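The Simulation Round

The robotics club at Brerkbridge had one real arm and it was broken, so for the regional they entered the simulation class. Ayman Cherkaoui said it was the same thing with fewer bandages. Li-hua Yeh, who had spent August writing the grasp code, did not think it was the same thing.

The rules came from Flenolport in a long file. Each team got two robots and a room full of objects, and the room was different for every team. Points were given for moving things where the judges asked, up to 100 for the round. Knocking things over cost points. The file was called Rastness, after the street where the organizers had their office, and it took most of the evening to load on the club's computer.

"Who picked this stuff?" Kwan-ho Yuen said when it finally opened.

"A script," said Li-hua. "It pulls from a list of 1000."

"A script put an egg on the floor?"

"Scripts don't care about eggs."

They had three hours. Chun-hung Ho drove and Chun-hung Siu kept the log, and because they had the same first name everyone called them Ho and Siu, even Mr. Athanasiadis, who taught physics and signed the forms. He sat by the door grading lab reports and was not allowed to help.

The first task was the teapot. Ho said it was too far back and they should ask to skip it. Siu read him the rule on skipping, which was that you couldn't.

"Then we go past the skull," Ho said.

"How wide are the horns?" Ayman asked.

Li-hua typed a line and waited. She did not like the number she got back. Her code treated every object as a box, and a box drawn around a ram skull was mostly air. The planner saw a wall where there was a gap.
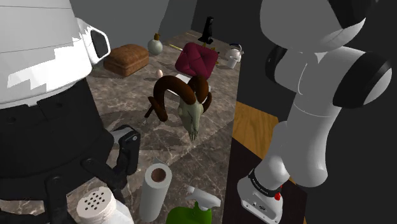
"I could shrink the box," she said. "But then it might clip a horn."

"How many points for a horn?"

Siu turned pages. "Same as for anything."

She thought about it. At the last meeting she had told them the boxes were good enough, and Kwan-ho had said they weren't, and she had talked until he gave up. He was looking at the screen now and didn't say anything about it.

"Kwan-ho," she said. "Did you keep your version? The one with the real shapes?"

"It's slow."

"How slow?"

"52 seconds a plan. On this thing, maybe more."

"We have three hours," said Ayman.

Kwan-ho plugged in his drive. Mr. Athanasiadis turned over another lab report. Li-hua moved her chair to the left - not far, just enough for a second one - and Kwan-ho sat down and started copying the files across.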